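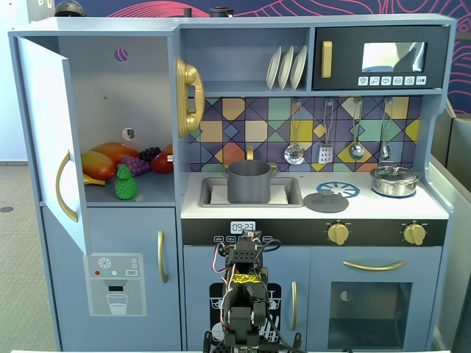 Teaching a planner to wait its turn

By Candela Vallejo
Jun 18, 2019

The software that Chun-yin Choi works on has one job, and it sounds small. Someone gives it a goal in plain words, such as "put the banana in the pot," and it has to come up with a list of arm movements that gets there. The list has to be right, and it has to be ready before the person asking gets bored.

Choi is one of the developers of Flelto, a task planner for low-cost robot arms. The team works out of a second-floor office at Kurnach, a software company that until recently made scheduling tools for warehouses. Much of the warehouse code is still in there. A warehouse scheduler decides which truck gets unloaded first and which one sits in the yard, and Flelto makes the same kind of choice about lids, doors and fruit.

A toy kitchen makes a good test for it. The refrigerator has a door that has to be open before anything comes out. Pots have lids. The fruit comes in shapes that are awkward for a two-finger gripper, and the mangoes in particular want to roll. Every one of these is a condition the planner has to know about and check.

"People assume the hard part is picking things up," Choi says. "Picking up is hard, but you can see it fail. When the planner is wrong, the arm does something very smooth and confident that makes no sense."

The early versions were wrong a lot. Choi keeps a log of failed plans going back to December, and it has 780 entries. Many are the same mistake in different clothes. The planner believed something about the kitchen that had stopped being true. It thought a lid was on when the lid had been set down on the counter. It thought the refrigerator was closed and spent its first two moves opening a door that was already wide open.

The fix was a piece of code the team calls the ledger. It keeps one line for each object, with where the object was last seen and how long ago. When a line gets too old, the planner is not allowed to use it. It has to stop and look again. That made the robot slower, and there was an argument over it.

Braulio Serrano, who writes the motion control layer, was against it. His code takes each step from the planner and turns it into joint angles for the servos, and he had spent months shaving time off the handoff between the two. The ledger gave a good part of that time back. "I didn't enjoy that week," he says. He came around after going through Choi's log himself and sorting the failures by cause.

They settled on a compromise. An object that can't move without the arm moving it, like a pot in the sink, is trusted for 48 seconds. Anything that can roll is trusted for 2. Doors are checked every time — no exceptions.

Perception is Hsiu-ying Cheung's part of the system, and she describes it mostly in terms of what it can't do. Her detector tells a tomato from a small orange most of the time. It has trouble when one piece of fruit stands behind another, and it has trouble with bunches of grapes when two of them touch. It reports them as one large bunch, the planner sends the gripper to the middle, and the gripper closes on the gap.

Printed details cause their own problems. Play kitchens are covered with pictures of things. For a while the detector reported a drinking glass on the freezer door, which was a drawing of a glass, and the planner dutifully wrote a plan to fetch it. Cheung added depth to the check, so that anything perfectly flat against a surface is thrown out. Plates standing edge-on in a rack then started to vanish too, and she is still tuning that.

Flelto now has 18 basic actions, among them grasp, release, pull, lift lid and look again. Choi would like fewer. Each new action makes the search for a plan longer, and he thinks "pull" and "open" can be merged.

The next release will let a user interrupt a plan halfway through and change the goal. Serrano has the stopping part working. What the planner should do with a tomato that is already in the gripper when the goal changes is still an open ticket, and it is assigned to Choi.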